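## 4. Does a shell tonic make better shells?

The claim under test is an old one in new packaging. Pronden is a liquid calcium and vitamin mix, sold by Clerkano to people who keep a few hens at home, and its leaflet promises "visibly stronger shells" from a capful a day in the drinker. Most keepers we spoke to before the study believed some version of this. Several had bought it after one bad week of soft eggs and had seen things improve. That is a poor test. Soft eggs are common when pullets start to lay, after a fright, and in hot weather, and in many hens they stop with no help from anyone.

### 4.1 Birds and feeding

We used 40 hybrid hens in two pens at the Morais holding, twenty to a pen. All were in their first year of lay. Both pens had the same layers' pellets, which already contain added calcium, and both had a hopper of crushed oyster shell that the birds could visit when they liked. One pen had Pronden in the drinker at the stated dose. The other had plain water.

The division into pens was made by Rodrigo Morais before we arrived, and we would have preferred to draw lots. He told us that he had "split them down the middle as they came out of the house", and we have no reason to doubt him, but bold hens leave a house first and we can't rule out that they differ in other ways. One pen also had a shadier run. Readers who think this sinks the comparison may be right. With a single pen on each side, anything that affected one pen alone would look just like an effect of the tonic.

### 4.2 What was recorded

Eggs were picked up twice a day and looked over by Olga Marinho, who did not know which pen a tray had come from. An egg was entered as faulty if it was cracked, soft, badly ridged or thin enough to dent under light pressure from the thumb. The thumb test is crude. Dean Clegg repeated it on some of the trays and disagreed with her mostly over ridged eggs, so we would not put much weight on that group.

Over the study 1078 eggs were collected and 82 were entered as faulty. Of the faulty eggs, 13 had cracks with straw stuck in them and had probably been trodden on in the nest. We kept these in the total. Taking them out would have been reasonable too, but we had not planned to do so, and dropping awkward eggs once the trays have been seen is a habit we criticise in other people's work.

The faulty eggs were shared almost evenly between the pens. We found no difference that we would be willing to spend money on. Egg weight did not separate the pens either, and neither did yolk colour, which the leaflet also mentions in passing.

### 4.3 Why keepers see a result

The usual reply to a finding of this sort is that it goes against what people have seen in their own hen houses. We take that seriously, up to a point. A keeper who starts a tonic tends to do other things on the same day. The drinker gets scrubbed. The nest straw is changed, the scraps are cut back, and the oyster shell that ran out in February is topped up at last. Any of these could cut the number of broken eggs. The tonic gets the credit by being the part that cost money.

Scraps may matter more than keepers like to think. A hen that fills up on bread and rice has less room for pellets, and the pellets are where most of her calcium should come from. Lurdes Abreu, who looked over our feeding notes, pointed out that our hens had no scraps at all, so the study says nothing about a flock fed largely from the kitchen. We agree. It is possible that Pronden helps such birds. It is also possible that feeding them properly would do the same for less.
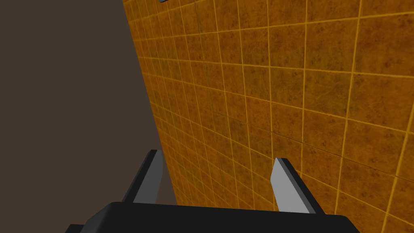
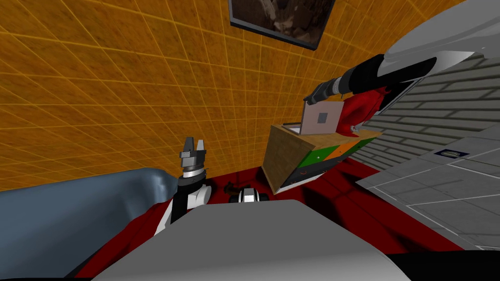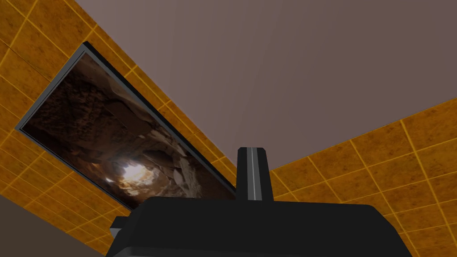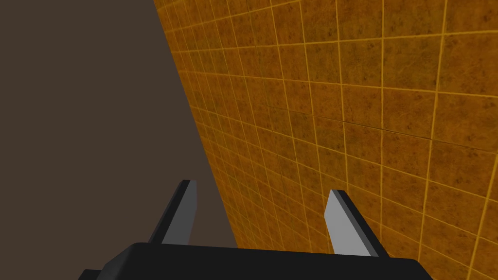 *Figure 3. Four rendered views.*

Should a keeper whose hens already eat layers' pellets add a calcium tonic to the water?

On our results there is no good reason to. Hens on a full layers' ration with oyster shell to hand laid as many faulty eggs with the tonic as without it, near enough, and plain water is easier to keep clean.

### 4.4 Earlier reports

Two earlier reports are often quoted in favour of tonics. Fallon compared eggs from the weeks before dosing with eggs from the weeks after, in a single flock of young birds. Shell faults fell. They might well have fallen anyway, as young birds settle into lay, and without an untreated pen there is no way to tell. The report does not say what the hens were eating, which we find hard to excuse in a paper on feeding.

The second, by Lazarević, is more careful. Ilir Lazarević kept an untreated group and found a small gain in shell thickness, and he was kind enough to send us his record sheets. His hens had no oyster shell. The gain may be real, then, and it would fit with birds that were short of calcium to begin with. It does not follow that a hen with enough should be given more. Clerkano's leaflet quotes his main figure and leaves out the feeding.

### 4.5 Limits

Our hens were young and of one type. Older hens lay larger eggs with thinner shells, and they are the birds for which tonics are most often bought, so the lack of any test on them here is a real gap. We did not measure how much each hen drank. A few in the dosed pen were seen drinking from a puddle by the gate after rain, and for those birds the dose is anybody's guess. Clegg tipped the puddle area with gravel once this was noticed, though some of the hens went on scratching there and the gravel had to be raked back most evenings.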